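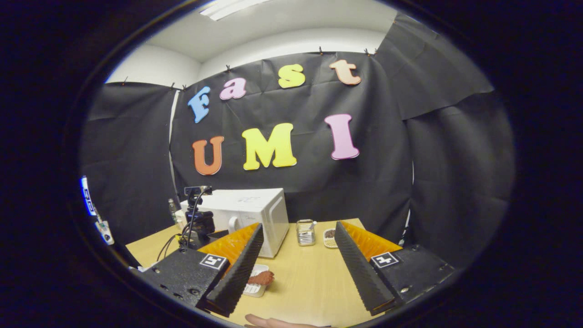
The gripper over the practice table at our shared workshop, backdrop up, microwave at the back.

I've been building hand-held grippers at home and at the shop for a while now, and the part I've always disliked most is the fingers. So when Jadix put out their soft finger kit I ordered one pretty much the same evening (I have no self-control with this stuff). I've had it on my build since May and I think I've used it enough to say something useful.

The kit is two soft fingers with ribbed fin backs, two mounts, a bag of screws and a folded sheet of instructions. It cost me 91 dollars with shipping. You supply the handle, the camera, the markers and the patience. I printed my own handle from an old Dikus design that Nhung Quách passed along to me, and I had to drill two of the holes a hair wider to make it fit. Not a big deal, but the product page says it drops right onto Dikus handles, and mine did not drop onto anything until I got the drill out.

Let's do the good part first, because there's plenty of it! The fingers are great. When you close on something the orange fin behind each one bends and the tip wraps in toward the object, so lumpy things sit in there much better than they ever did between my old flat jaws. The black pads have little ridges on the inside, and those do a lot of work. My old jaws were bare printed plastic and anything with a curve to it would squirt out sideways. I've picked up spoons, bottle caps, a sock, toy food by the bucket, and one very ripe plum that I should have left alone.

The mounts are solid too. They're boxy and a little ugly, with the screw holes right on the face, but that means you can get a driver in there without taking half the gripper apart. I stuck my square markers flat on the top of each one and they've stayed put. On my last build I had markers on a curved surface and the corners kept lifting, which drove me up the wall.

Now the gripes. The instructions are bad. Step 6 shows the fin going in the opposite way from the drawing on the front of the sheet, and I followed step 6 like a good student and had to undo it all. (The drawing on the front is the correct one. Save yourself the half hour.) The screws are also soft, and I stripped one the first night with a perfectly ordinary hex key. Afiq Rahman gave me a handful of better ones out of his drawer and I'd suggest you swap yours before you start.

The other thing is width. With both mounts on, the business end of the gripper gets chunky, and on a crowded table you notice. I like to practice with kitchen stuff, a small tray here, a jar of utensils there, and reaching in next to the jar I've knocked it more than once with the outside of the mount. You learn to come in from the front. Still, if you're planning to work inside drawers or narrow bins, measure first.

Durability, so far so good. I keep a tally in a notebook and I'm at 546 closes with no tears in the pads. One fin has gone slightly floppy compared to the other, so the grip pulls a tiny bit to one side if I squeeze hard. Jadix sells the fins separately and I'll probably just replace the pair.

I did get to compare it with the Urura set, which Waltraud Koller has on her own build and kindly let me hog for an afternoon. Hers is slimmer and comes with much nicer paperwork. It's also stiffer, and your hand gets tired faster. For small hard parts I'd take the Urura. For food shapes, fabric and anything squashy I'd go back to the Jadix every time, and squashy things are most of what I do.

One tip for anyone setting up a practice spot of their own: hang something plain and dark behind the table. We use big black panels held along the top with binder clips, creases and all, and it works fine. The foam letters are purely for cheer and I love them.

Would I buy the kit again? Yep, with a packet of decent screws in the same order. Four stars out of five from me, and the missing one is for step 6. If anybody has fitted these to a Bạch handle, please leave a comment and tell me how the holes lined up, as I've got one half printed and I'd like to know before I finish the other half.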